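Sleeve keeps creeping over the finger joints
Community help > Robot hands and arms

Clifford Lapointe
We've got a Gravudell arm with the four-finger hand, and I'm the one who looks after it. The black knitted sleeve won't stay put! I pull it back, run the homing routine with the fingers pointing up, and by Monday it's bunched round the palm again.

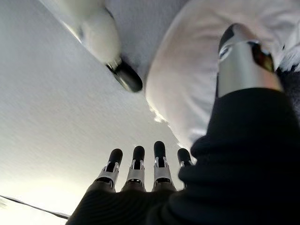

Do I glue it, tape it or buy a smaller one? It's had 400 cycles since the last change.

Ravinder Penner
Please don't glue it - I did that on ours and had to cut the whole thing off. Power down, roll the sleeve back, and put a soft strap round the wrist, 30 mm below the finger hinges. Then open and close the hand slowly and look for ribbing caught in the brackets. Mind any cable on the floor while the hand's down low.

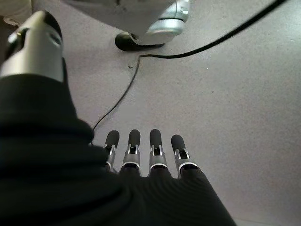 Welum236
Get a smaller one. Worked for me.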